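23/04/2026

Tromby room, small bedroom w/ laundry. Picking up from yesterday, notes were a mess so rewriting the part that matters.

Stack is level now. Shimmed the front left foot, checked both ways with the long level, then ran the spin empty and it stayed put. Height to top of dryer 1,847 mm, wrote it on the tape on the side wall too. Door swing on the washer still bugs me. Opens fine, but you end up standing with the back of your legs almost on the bed. Cristian says people live with that. Maybe. I'd like to see the hinge flipped before we decide, Serix manual says it's reversible, haven't tried it.

Mattress: leaving it bare. Tried the fitted sheet this morning and it hides the edge, then nobody can tell where the corner is when they set the basket down. The gray side band is good for sighting from the door. Protector is on order from Arango, goes on when it goes on.

Slides around a bit on the base. Put two strips of the rubber mesh under the foot end. Better. Head end not done, ran out of mesh.

Cloths. The blue-gray ones, lot of 4, washed warm and tumbled low. Dry weight of one, 177 g before the first wash, need to reweigh after. DON'T mix them with the old shop rags, somebody did this last time and the whole lot came out with brown fluff on it. Folding: in half, in half again, smooth flat with the hand. Folded piece goes on the quilted top, not hanging over the side.

The wavy quilting does one annoying thing. A small cloth sinks a little in the valleys so the edge isn't sitting proud, you pinch and get mattress cover as well. Easier on a ridge. Easier still if the fold faces you. Didn't write down which way round I had it for the first few, sorry.
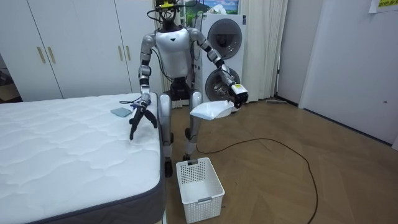

Basket next. Went with the white plastic one with the openwork sides, light enough to shove along with a foot, which is how everyone moves it no matter what the instructions say. Cutout handles on the rim are ok empty. Full of wet towels they dig in, my fingers had marks after two trips. Wrapped one with cloth tape to try, ugly, works, took it off again. Ask Priner if they do a version with a rolled edge.

Where it lives is the real question. Options so far:

-- by the mattress corner: close to both jobs, you can drop stuff in from the bed side. But you trip on it on the way to the stack.
-- against the stack: clear floor, but it blocks the washer door. No.
-- on the bed: dirty basket bottom on the mattress, no no no

Corner wins for now. Want a tape mark on the floor so it goes back to the same spot each time. Use the low tack tape pls, the other stuff lifted finish off the wood boards in the hall room and I had to hear about it for a week.

Floor. Lint gets everywhere after the dryer runs, esp. along the front of the stack and under the bed edge. White dustpan does the job on the big fluff. Fine dust stays behind the lip unless you tip the pan forward and go over it twice, second pass at a right angle to the first. On these boards sweep along the grain or it all ends up in the gaps. Brush is shedding bristles, new one needed. Pan's fine, label stays on the handle.

Still no good place to keep the pan. Hook on the side of the stack would be handy but I don't trust a magnet hook next to something that vibrates. Hook on the wall by the door then? Cristian will look at what's behind the drywall there before anyone drills.

Order for doing the room, after trying it a few ways:
cloths folded and off the bed
basket emptied, back to corner
lint filter
sweep, stack side first then bed side
pan emptied OUTSIDE the room. Emptying it over the little bin in here just puts the dust back in the air, you can watch it go.

Filter before sweeping, not after. Did it backwards twice today and swept the same three boards twice.

Costs, for when the Tromby people ask again: washer-dryer stack 2,099 delivered, hoses not included, they never are. Mattress was in the earlier order so don't count it in this one. Basket and dustpan came out of petty cash, reciept is in the blue folder.

Smell from the drain hose is gone since I pushed the standpipe connection in properly. If it comes back check the clip first. There was a drip under there too, dried it up and left a paper towel flat under the joint so we'll see if it spots. Towel was clean at lunch.

Light in there is ok for folding, not great for seeing lint. Tried a desk lamp on the floor shining sideways along the boards and wow, you see everything. Kind of wish I hadn't. Might be worth doing at the end of every sweep though, takes ten secods.

Cristian Zapata came by, his comments more or less as he said them: bed is too close to the stack, move it a hand's width toward the window side if the outlet allows. Likes the basket. Hates the dustpan, wants the long handled kind. I said long handled won't go under the bed frame and we left it at that.

To do
- hinge flip, read manual first
- rubber mesh for head end
- reweigh cloths, write the number HERE not on the tape roll
- new brush
- low tack tape for the basket spot
- measure outlet to bed edge before moving anything
- check paper towel under drain joint in the morning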